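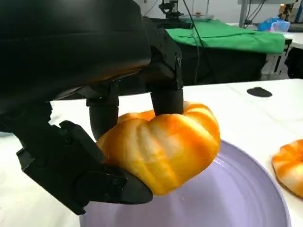

A multi-fingered robotic hand holding a ribbed, pumpkin-shaped object over a plate.

Industry > Workplace automation > Plate setting (automated)

23 Jan 2020
By the Ostura reference desk

Automated plate setting is the use of robotic hands to move items onto plates or trays in kitchens, bakeries and packing rooms. The hand has to close firmly enough to lift an item and gently enough to leave its surface unmarked. Ribbed or lobed shapes are harder to hold than flat ones, and a common grip uses fingers on the top and back with a thumb underneath.

Use at Skilum

Skilum, a catering supplier in Hillville, introduced the method at its main site in March. The site sends out 1,000 plates per shift. Before the change, 3 workers stood at each plating table and did the same motion for most of the day. Each table now has 2 workers and a robotic hand. The workers load the supply side, check finished plates and take over when an item is dropped or badly placed.

The software came from Holovko, which also trained the staff. Training is done on the floor and covers stopping the arm, clearing a dropped item and teaching a new grip. Staff who pass are listed as cell operators and are paid at a higher grade.

Effects on staff

Skilum cut no jobs during the first year, but it did not replace people who left the plating tables. Some workers moved to packing and some to cleaning, where the hours start earlier. Complaints of sore wrists went down. Complaints about noise and about waiting for restarts went up.

Operators have also objected to the pace. The hand does not slow down near the end of a shift, and early schedules allowed no extra time for checking. Skilum later added a short pause between batches. A log kept at the site recorded 3,457 manual stops before the pause was added, most of them made to straighten items already on the plate.

See also: Collaborative robot; Job rotation; Repetitive strain injury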